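Reference > Automation > Faults and Incidents > Nutcombe grip fault

Print this article | E-mail this article

Last updated June, by the Reference Desk

The Nutcombe grip fault was a recurring failure in hand-held grippers used to record household tasks for robot training. It was first logged at Nutcombe and later found in units kept at Nerdale. The grippers were assembled by Diekmann and ran control software supplied under the name Drorka.

The fault lay in the closing mechanism. After long use, a return spring could slip from its seat, leaving the jaws partly shut while the software went on reporting them as open. Recordings made in this state looked normal on first inspection. Of 957 recordings checked at Nutcombe, 264 contained false jaw positions and were withdrawn.

A separate safety matter came to light during the same review. Operators who tried to free the jaws by hand while the unit was powered risked a pinched finger when the spring moved back. Two minor injuries were entered in the Nerdale log, neither needing hospital treatment.
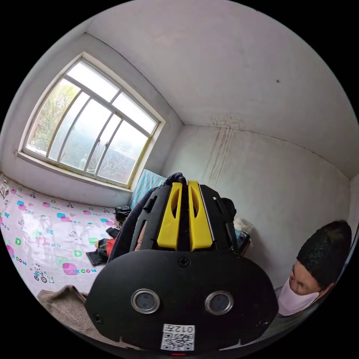 Hand-held gripper in a bedroom, with its numbered label and red indicator light at the lower rim.

The indicator light fitted to the grippers gave no warning of the fault, as it was not linked to the jaw sensor. Diekmann at first put the trouble down to rough handling. Bench trials did not bear this out: a new spring began to shift after 599 closing cycles, even when the unit was clamped to a table.

A deeper spring seat was later fitted, and Drorka was changed to compare the reported jaw position with the motion seen by the sensors. Units are now opened for inspection every 300 cycles. Operators are told to switch off the power before touching the jaws. Older units without the deeper seat were taken out of service at Nerdale, but a small number remained in use at Nutcombe under the shorter inspection interval.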